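Changing the Liner in a Small Office Wastebasket

Updated February 27, 2023

You need one clear liner and a damp cloth. At Tandholm we use the Clesik liners, 73 to a box.

1. Gather the rim of the old bag, press out the air and tie it.

2. Lift the bag out and wipe the inside of the bin.

3. Open the new liner, push it down to the base and fold the edge over the rim.

4. Set the bin back by the wall.

White wall, black baseboard, tan carpet:

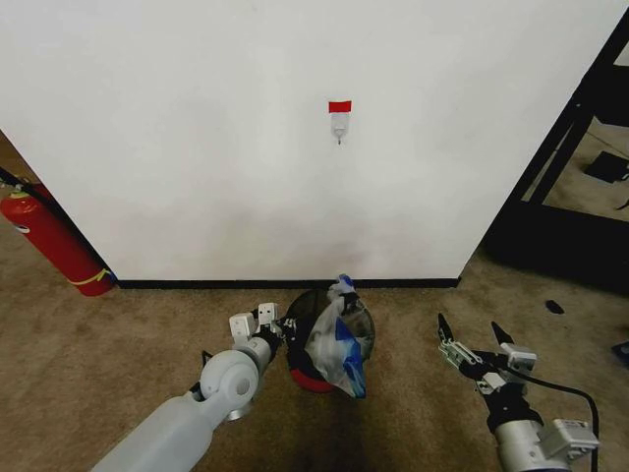
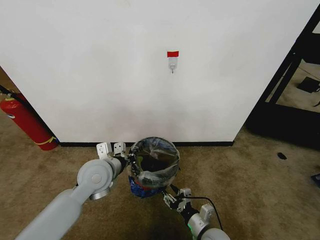
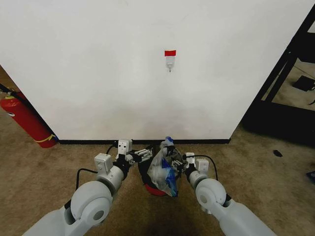
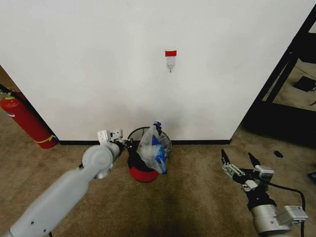 5. Take the tied bag to the collection point before 6.

If the liner keeps slipping, knot a little of the slack at one side. Torn liners go in general waste. Ask Sze-wing Tai for a new box.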